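# Fruit service: frequently asked questions

**Which plate do I use?**
One plastic plate per table, any colour. Ceramic stays in the cupboard at Clotlow because it chips on the drying rack.

**How ripe should a pear be before it goes out?**
Press beside the stem. If the flesh gives slightly, serve it the same day. Firm pears go back in the paper bag at room temperature for 2 days, then get checked again. Skin colour is a poor guide in most varieties.

**And starfruit?**
Yellow with a little green left along the ribs is fine for slicing. Fully green fruit is sour and should wait. Trim the brown edges, cut crosswise, and flick out the seeds.

**Can starfruit be served to everyone?**
No. Anyone with kidney disease must not eat it. Check the dietary sheet first. If the sheet is missing, ask Ulla Boström and serve the pear only.

**Does the fruit get washed before or after it is set on the table?**
Before. Cold running water, no soap, dried with a clean cloth.

**How long can cut fruit stay out?**
40 minutes. After that it goes in the compost. Whole fruit can stay until 16:00.

**What do I wipe the table with?**
A damp cloth, along the grain, then a dry one. Starfruit juice is acidic and dulls the finish if left.

**Where do I report a shortage?**
Write it on the Vusport order form under item 983. Gudrun Westerberg places the order.
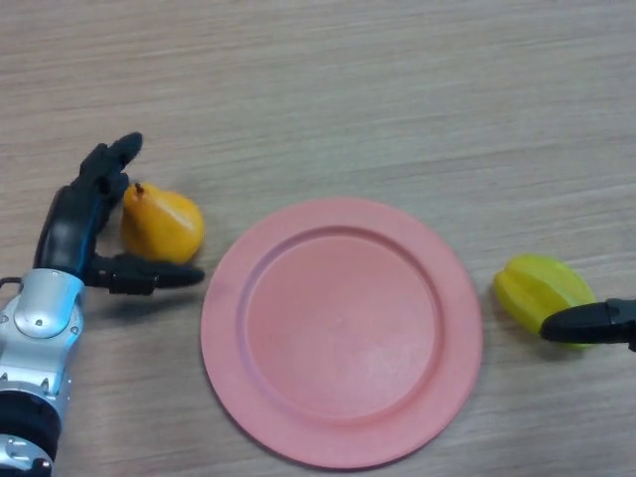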